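Steamer bench, Wednesday -- reheating plain buns, electric pot

Four buns per load, perforated steel tray, lid with two vents. Continues the Plimdale flour series.

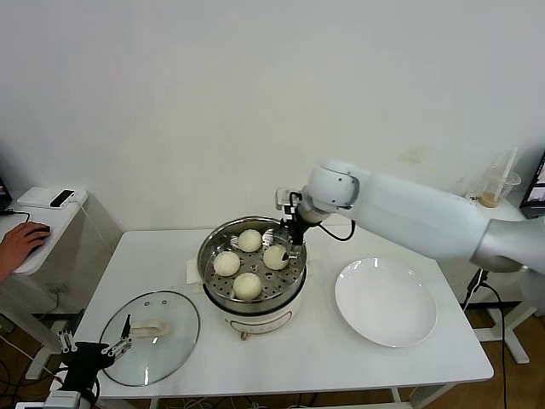
Setup

Pot on the white table, wall side. Lid goes flat on the table to the left of the pot when it is off. Leave the right side clear for access. Water to 700 ml, measured in the jug and poured before the tray goes in. The mark inside the pot is hard to read and I have stopped using it.

Load: four plain buns in a diamond, one back, one front, one each side. Five fit, but the fifth ends up in the middle and the sides stick together when they swell. Keep to four until we have the wider tray from Montecinos.

Procedure

Lid on, knob to full. Start the timer when steam comes steadily from both vents. One vent alone does not count; last week's times were started too early for that reason and should be struck from the sheet. Steam 9 min from chilled. Knob off, wait 2 min, then lift the lid away with the underside tilted over the pot so the condensate drops back into the water and misses the buns.

Lift buns by the sides, low down, one at a time. Pressing on the dome leaves a dent that does not recover.

Water balance

In: 700 ml. Left in pot after the second load: 689 ml minus whatever stayed on the walls, which cannot be right for two loads at full. Jug was probably not emptied before measuring. Entry void. Repeat with the scale, pot weighed before and after, tray out.

Buns

Batch is Plimdale low-protein, shaped at 50 g, first steamed the day before and chilled overnight under cloth. Surface slightly uneven before reheating, so do not score unevenness against the steamer. Center temperature target is 90 C, probe in from the side. Score skin, crumb and stickiness at the base separately. The old combined score hid the base problem for most of March.

Base sticking: paper liners help but cover the holes. Verkmont liners are punched, though the pattern does not line up with our rings. Try a light wipe of oil on the tray first.

Open

-- Repeat water loss by weight, two loads.
-- Bare tray against oiled tray, same batch.
-- Check whether the front bun runs cooler than the back one. Probe both.
-- Ask Prummont for a spare knob. The pointer is hard to see from standing height.
-- Descale before the next series.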